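November
By the Premises Inspection Desk, Polat

FARATAU HALL, LULTVILLE
Pre-winter inspection checklist with comments

Scope: common parts, ground floor rooms, stairs, roof void, boiler room and yard. The upper flat was not included. The building dates from 1887 and has been altered several times. Drawings held on site do not show the present layout of the rear passage.

Key: S = satisfactory. A = action needed. M = monitor at next visit. N = not inspected.

1. Access and escape

1.1 Main entrance doors open fully from inside without a key. S
1.2 Rear exit door. A
Comment: door binds on the threshold and needs a hard push. Plane the bottom edge and refit the weather strip.
1.3 Clear width of rear passage, minimum 700 mm between wall and radiator guard. S
Comment: measured at the narrowest point, with the guard fitted. The folding chairs stacked here at the last inspection have been moved to the store.
1.4 Exit signs legible and fixed. S
1.5 Emergency lighting, function test. A
Comment: fitting over the half landing did not light. Replace battery pack and repeat the test. All other fittings came on.

2. Stairs and floors

2.1 Handrails secure. S
2.2 Nosings on main stair. A
Comment: loose on the third tread from the bottom. Two screws missing and one standing proud.
2.3 Floor finishes, hall. M
Comment: boards near the stage are worn but sound. No raised nails found.
2.4 Entrance matting level with surrounding floor. S
2.5 Cellar steps. A
Comment: front edges should be painted in a contrasting colour. Carried forward from the last report.

3. Electrical

3.1 Distribution board accessible and labelled. A
Comment: circuit 21 has no label. It feeds the outside socket and the yard lamp. Label in the same style as the rest.
3.2 RCD test buttons operate. S
3.3 Socket outlets, visible damage. M
Comment: one faceplate in the kitchen is cracked at the corner. No live parts exposed. Replace when the kitchen is next decorated.
3.4 Portable appliance records. A
Comment: the register stops at the kettle. The urn, the vacuum cleaner and both fan heaters are missing from it.

4. Decorated surfaces and internal linings

4.1 Wall finishes, flaking or loose paint. M
Comment: flaking confined to the window reveals on the north side of the hall. Paint of this age should be tested before any dry sanding.
4.2 Paint records kept for rooms decorated by users. A
Comment: no product sheets were available. Obtain the tins or the sheets and file them with the fire risk assessment.
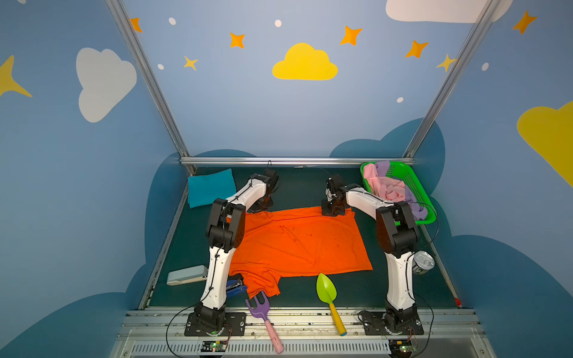
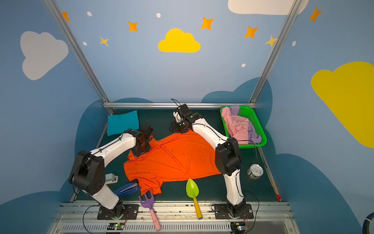

Both views: sky blue wall finish with clouds and stars; orange T-shirt on the work surface.

4.3 Ceiling linings. S
4.4 Pinboards and paper displays kept clear of exits. S
Comment: the large board in the lobby has been shortened as requested.

5. Heating and water

5.1 Boiler service record in date. S
5.2 Boiler room free of stored items. A
Comment: paint, a sack of compost and a roll of carpet to be removed.
5.3 Carbon monoxide alarm. S
Comment: Brostik unit, tested by button. Expiry date on the case has not been reached.
5.4 Pipe lagging in roof void. A
Comment: missing from a short length beside the tank and split at the elbow. Make good before the first hard frost.
5.5 Hot tap temperature, accessible toilet. M
Comment: slow to settle. Check the mixing valve and clean the strainer.
5.6 Cold water tank lid. S

6. Yard and exterior

6.1 Gutters and downpipes. A
Comment: rear gutter full of leaves and holding water. The outlet is blocked.
6.2 Paving. M
Comment: one slab by the bins rocks underfoot.
6.3 Grit bin stocked. S
6.4 Yard lamp. N
Comment: visit finished before dusk, and the sensor could not be covered safely from the ground.
6.5 Boundary wall. M
Comment: hairline crack unchanged against the pencil marks.

Priority actions: 1.2, 1.5, 2.2 and 5.4. These should be closed before the hall is next let for an evening event. Quote report number 364 on all invoices and completion slips.

Remaining A items to be closed by the end of January. Items marked M need no work order at present.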